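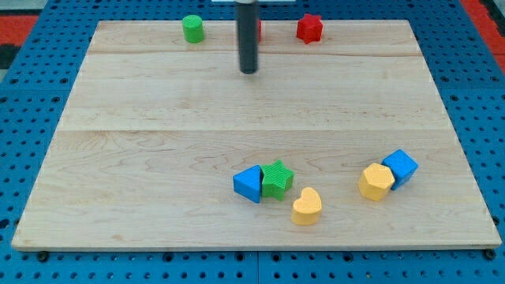
Who Says the Robot Is Safe?

Grown-ups love to tell kids that robots are safe. It's printed on posters and it's the first thing said on a factory tour. But "safe" is a claim, and a claim is something you are allowed to poke at. So let's poke.

Start with something easy, like a robot arm moving toy blocks. Hearts, stars, a cube. It looks about as dangerous as a box of crayons. The blocks probably won't hurt you. The arm might. A robot arm has motors inside, and those motors don't get tired and don't feel bad. If your hand is in the spot where the arm is going, the arm keeps going unless somebody has given it a way to notice you and a rule that tells it to stop.

Who makes the rules?

People do, mostly by arguing. A rule that many companies and countries agree to use is called a standard. You already live with lots of standards. The paper in your printer fits because of one. Robots have them too, and they cover things like where the stop button goes, how fast an arm may move when a person is close, and what has to happen if the power goes out.

Standards are useful. They are also long and hard to read, and some of the people who help write them work for companies that sell robots. Does that make the rules bad? No, those people know a lot about how robots break. But it's fair to ask who was in the room and who wasn't. Did anyone ask the person who sweeps up next to the machine?

The big red button

You've seen it in movies. It's called an emergency stop, or e-stop. Push it and the robot should quit moving.

Notice the word "should." A button only works if it's plugged in, if it isn't hidden behind a stack of boxes, and if somebody tries it now and then. Zuzana Koubek checks robot work areas for a living. Before she looks at a single piece of paper, she asks to see the button pushed.

"People hand me a form that says the button was tested," she told us. "I say great, test it again. Then I watch how long they take to find it."

At one workshop, she says, they took 16 seconds. Try counting to 16 out loud and imagine your sleeve is caught the whole time.

Slow is a rule, too

A robot that works near people is often told to go slowly. Slow gives you time to move away, and a slow bump hurts less than a fast one. That part makes sense.

Here's what bugs us. Slow robots get less work done, and there is always someone who wants more work done. A speed limit can be changed in the settings, sometimes in less time than it takes to eat a sandwich. Good practice says only trained people may change it, and they have to write down what they changed and when. If a company tells you its robot has a safe speed, ask who can change it. Then ask to see the notebook.

And slow doesn't fix everything. An arm moving at a snail's pace can still pinch a finger against a table. A slow robot carrying something sharp is still carrying something sharp. The rules say you have to think about the whole job: the arm, the tool on the end of it, the thing it picks up, and the place where it puts that thing down.

Stickers that say "safe"

Some machines come with a sticker or a certificate. It can mean that an outside inspector took a good hard look. It can also mean that the company filled out its own form. Those two things are very different, and the stickers can look a lot alike.

A sticker is also stuck in time. Say an arm gets checked in April. In June somebody puts a longer tool on the end, so now it reaches farther. The sticker still says April. Is the robot still safe? Maybe. But the check was done on a different setup, and it needs to be done over.

What about the number on the poster?

Suppose a poster says "2,915 hours without an accident!" That sounds like plenty. Before you clap, try these:

Was anybody near the robot during those hours, or was it running alone at night?

What do they call an accident? Does a bruise count? Does a close call?

Who was counting?

If the answers are good, the number is good. If the person who made the poster gets annoyed with you, that tells you something as well.

If you meet a robot arm

Maybe your school or library or museum has one. These are the rules we'd follow, even when the grown-up in charge says not to worry.

Find the stop button before anything gets turned on.

Stay behind the line or the fence. If there isn't one, ask where you should stand.

Never reach in to fix something, even if a block falls over. A robot that looks like it's asleep may only be waiting for its next instruction.

Tie back long hair and tuck in hoodie strings.

If something seems wrong, say "stop" loudly. You don't have to be sure.

Try it at home (no robot needed)

You need 2 people, some blocks, and a table. One of you is the robot. The robot keeps its eyes shut and moves one block at a time from the left side of the table to the right, very slowly. The other person writes 3 rules that would keep a little brother or sister safe if they wandered up to the table. Read them out loud.

Now switch jobs and try to find a way around the rules without breaking any of them. When you find one, fix the rule and play again.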